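Print this page
E-mail this page

Uldale Round Wicker Basket, Shallow

Reviewed by Flurina Hubmann

The Uldale is a shallow round basket intended for fruit and vegetables that are stored at room temperature. I bought two in October from Hämmerli and have used one on a kitchen counter and one on a worktable. Fidthorpe, which handles distribution, lists four sizes. The one tested is the second smallest.

Construction is conventional. The base is a tight weave that curves up into a shallow bowl, and the rim is an open lattice. The color is a light tan. Out of the box, mine weighed 354 grams on a kitchen scale, and the two samples matched to within a few grams. There was some loose fiber at the underside of one, trimmed with scissors. The base sat flat on both.

The main question with any basket this shallow is what it holds. Small round items such as oranges settle toward the middle and stay there. Long items are less predictable. A slender sweet potato fits if it is laid across the floor of the bowl, but two of them start to ride up the side, and the upper one tends to roll when the lower one is removed. Leafy vegetables are a poor match. Bok choy overhangs the rim at one end and should be in the refrigerator anyway.

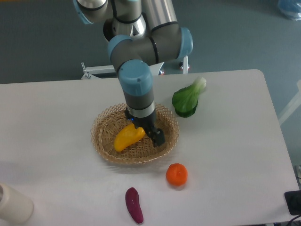
The basket on a white tabletop, with bok choy, an orange and a purple sweet potato outside it.

Access is good. The low wall means an item can be gripped from directly overhead without tilting the basket or reaching past a lip, and a single piece lying on the base can be taken without disturbing anything else. Deeper baskets I have used, including the Drarnach bowl reviewed here previously, require moving the top layer first. The Drarnach holds more, and for a household that buys potatoes by the bag it remains the better choice.

Stability is adequate. Loaded evenly, the Uldale does not shift on a smooth surface. With all the weight on one side it will slide when nudged, as there are no feet or pads underneath. A thin cork mat corrects this.

Cleaning is the weak point. Dry soil works into the tighter part of the weave and has to be brushed out. I use a stiff pastry brush and then a vacuum nozzle. The care card advises against soaking. Pirmin Mayrhofer, who tests storage products with me, wiped his sample with a damp cloth every evening for a month and reported no warping, although the lattice had a slightly rougher feel by the end.

One further note on the lattice: onion skins and small stems pass through it. Expect to wipe the counter.

Rating: 4 out of 5. Recommended for small quantities in daily use — a liner would have earned the last point.

Print this page
E-mail this page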